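Let Them Fight With It: Why I Stopped Buying the Easy Kits

By Shalini Tyagi
05/06/2022
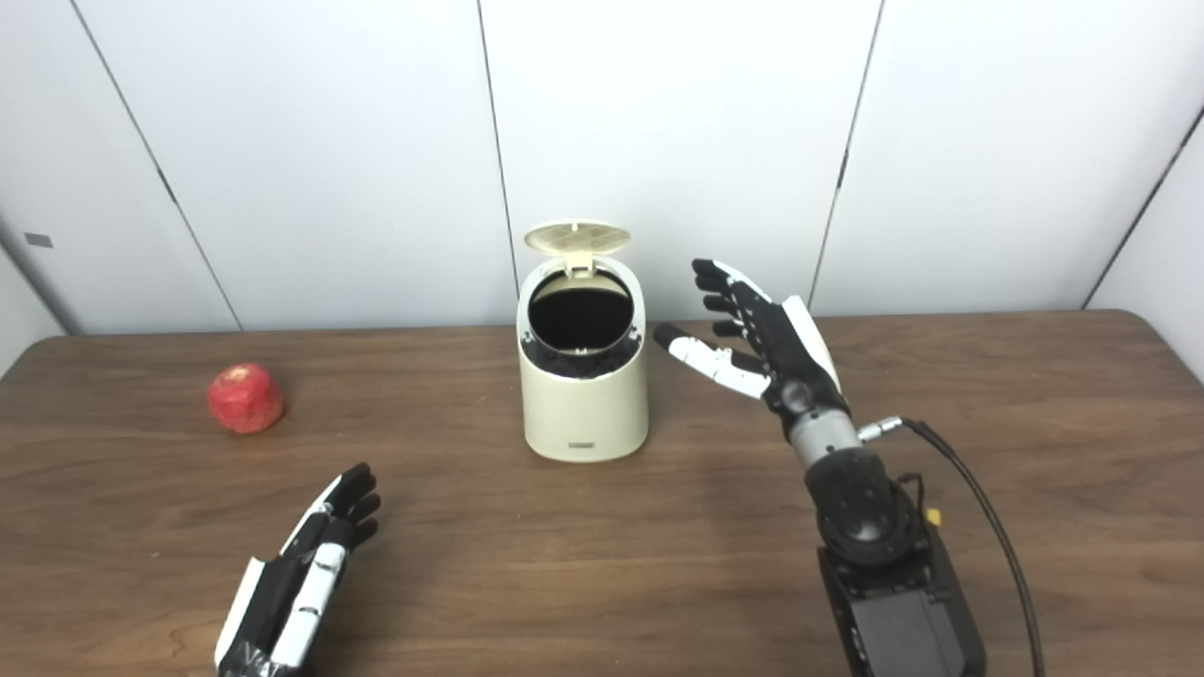 Every fall, usually in November when the holiday lists start going around, parents at my Saturday workshop ask me which kit they should buy for a child who has just discovered that she likes making things move. For a long time I had one answer, and I gave it so often I could have had it printed on a card. I said to get the one where everything snaps together and the thing drives across the floor before lunch. I don't say that anymore, and I'd like to explain why, because I've changed my mind slowly and I'm still a little embarrassed by how long it took. My feeling now is that a child's first week should need very little: a wooden table, a red apple to use as something for the sensor to find, and enough time to get it wrong. The fancy mats and the foam mazes can wait.

I should say where I'm coming from. I taught middle school science for a good while before I started the workshop in Ernthorpe, and I'm no engineer. I learned to solder from a library book and a very patient brother-in-law. So when I started out I chose kits the way a nervous cook chooses recipes, looking for the one with the fewest ways to fail. That was the Zitivar. If you've been near a classroom lately you may have seen one. The wheels click on, the sensor clicks on, you drag some colored blocks around on a screen and away it goes. The kids cheer. I cheered too, every single time, and I don't think there was anything false about it.

But I began to notice what the room was like in the third week. The first week was wonderful, the second was pretty good, and by the third I had children who wanted to know what else it did. They weren't being rude. They had done the ten things on the cards and they were asking me for the eleventh, the way you'd ask a waiter what's for dessert. And I didn't have one, or I had one and it was the same as the tenth with a different sound effect. One boy, a sweet kid who always brought enough crackers for his whole table, asked me whether he was finished with robotics now. I've thought about that question more than he'd ever guess.

The following session a friend lent me a set of the older Anghel boards, the ones that come in a bag with a wiring sheet that looks as if it was photocopied in a hurry. I nearly sent them back. The motors have to be wired by hand, and if you swap two of the leads the robot spins in a circle like a dog after its tail. The distance sensor gives you a number, just a plain number on the screen, and leaves you to work out what it means. I told the parents it might be a rough start and I was right, it was a terribly rough start. The first Saturday we had one robot moving by the time the cars pulled up outside, and it was moving backward.

And then they came back the next week talking about it! They'd talked about it in the car, at dinner, on the bus. A girl named her backward robot and decided the easiest thing was to call the back the front, and I still think that's one of the better engineering decisions I've seen made in that room. Two sisters who had barely spoken to anyone during the Zitivar sessions got into a long, loud and completely friendly argument over what the sensor number meant. One was sure that 200 was far away, and the other was sure it depended on which way you were pointing. They ended up sliding things back and forth across the table and writing the numbers down on the back of a snack sign-up sheet. I hadn't told them to do that. I've been teaching a long time, and I can tell you that getting children to write numbers down of their own free will is not a small thing.

Now, I do want to be fair to the other side, and I've heard from the other side, mostly in my inbox. The strongest thing people say to me is that a hard kit loses the child who was only half interested to begin with. That's true. I've lost a few. There was one morning when I had tears at two different tables and a father standing in the doorway with his eyebrows up, and I went home and looked at the Zitivar boxes on my shelf with real affection. If you have a six-year-old, or a child who has had a rotten year at school and needs something to go right, then please buy the easy one and enjoy every minute of it. I mean that.

The other thing they say is about money, and I have less patience there, I'm sorry to say. The deluxe Istum set that was going around last year's wish lists cost one family I know almost $400, and most of that seemed to me to be the case, the charging dock and a carry bag. For $300 I outfitted a whole table with boards, spare motors and a bag of wire long enough to reach the parking lot. Spare motors matter, by the way. Children burn motors out, and I'd much prefer they did it cheerfully, knowing there's another in the drawer, than sit there with their hands in their laps because the box cost as much as a bicycle.

What I'd love, and I've said this to every company rep who has ever been kind enough to return my call, is a kit that begins easy and then gets out of the way. Give them the snap-on wheels on the first day. By the fourth, hand them a screwdriver. Let them open the thing up and see the wires, and let the wires be ones they can move. Too many of the kits I've tried are sealed up tight, with a cheerful sticker over the screws, and a child learns quickly what that sticker means. It means the interesting part belongs to somebody else.

So when parents ask me these days, I ask them a question back, and I'm sure it's maddening. I ask how their daughter or their son behaves with a jigsaw puzzle that's a bit too big. If the child walks off and comes back to it after supper, get the bag of parts and the bad photocopy, and clear off the kitchen table for the weekend. You may want to help, and you'll have to sit on your hands. I still have to sit on mine.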